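# Gripper and camera comparison, foam board insertion

Bench notes and pictures, 23 October 2019. Compiled by Hanne Saarinen. Arm setup by Ilgın Güler, controller settings by Xuelian Yin, logging by Nelli Juntunen.

We compared two finger sets and two camera positions on one insertion task. The finger sets are Valero (aluminum, short black pads) and Gezer (printed, full-length pads). Both mount on the same parallel gripper body and were run on the same arm with the same controller, Prinadus, at its default gains unless noted. The camera positions are fixed (looking down the length of the bin) and wrist (mounted near the gripper). The pictures on this page are a small selection. The full set is on the group drive under the run numbers.

The task is to pick a yellow plastic block, carry it over a blue foam board with shaped cutouts, and place it in the matching one. The board is not fastened down. If the block lands on the foam between two cutouts and the arm keeps pushing, the board moves, and every later position estimate has to be redone. Most of the differences we found between the finger sets come back to this.

## Fixed camera

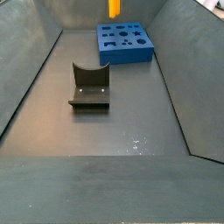
*Bin from the fixed camera. Blue foam board near the back wall, black holder in front of it and to the left.*

The fixed view is good for locating the board. It gives the outline of the foam and its rotation in the bin in a single grab, and the estimate does not change when the arm moves. We take one reference grab at the start of each run and one at the end. The difference between the two is logged as board drift.

It is less good for the last part of the approach. At this distance the small cutouts cover few pixels, and the viewing angle compresses them front to back. With the fixed camera alone, the position estimate for the larger openings was usable and the estimate for the small round ones was not. Xuelian tried a longer exposure and a tighter crop. The crop helped a little. The exposure made no difference that we could measure, so it went back to the original value.

The black holder stays in the bin for all runs. Its outline is masked in the segmentation step, and so is the patch of white specks on the floor, which the first version of the detector reported as a part. The mask is stored with the camera calibration, and both have to be reloaded if the bin is moved.

## Wrist camera

The wrist view moves with the gripper, so the offset between block and cutout can be read directly, without going through the arm's base frame. This removes the largest error source we had. The cost is that the block hides some of the board. On a straight descent the part of the board behind the block is out of view, and the detector has to work from the cutouts that remain visible on either side.

Two changes were made to the approach:

- The arm stops at a hover height above the foam and takes a grab there. The correction is computed once, at hover, and then held.
- Below hover height the camera is ignored and only the force reading is used.

We also tried continuous correction all the way down. It oscillated with both finger sets, and lowering the gain made the descent too slow to be worth keeping. 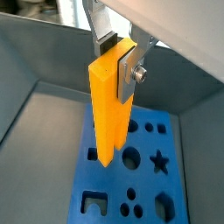 Grip force matters more than we assumed when the test was planned. With the short pads, contact is confined to a small area and the block can pitch forward or back when one end touches foam. Raising the force reduces the pitch but makes it harder for the block to settle into a cutout by itself. The long pads hold the angle better at low force. They are also thicker, and they hide more of the board from the wrist camera, so part of what is gained in holding is lost in seeing.

## Runs

Total runs logged: 410. Of these, 153 used the Valero fingers with the wrist camera, the combination we tested most. The last 30 runs of that group used the revised hover height and are the ones to use for comparison. Earlier runs in the group mix two hover heights and should not be averaged together.

Four runs were discarded for a dropped log file. Nelli has marked them in the index.

## Settings carried forward

- Fingers: Valero, short pads.
- Camera: fixed for board location, wrist for offset at hover.
- Controller: Prinadus, default gains, integral term off below hover height.
- Zero: force reading is zeroed at hover with the block held. Zeroing before the pick leaves the weight of the block in the signal.

Araceli Esteban is cutting a second set of short pads in a softer rubber. Those runs will get their own page, with the same run numbering continued. Questions about the mask files go to Xuelian.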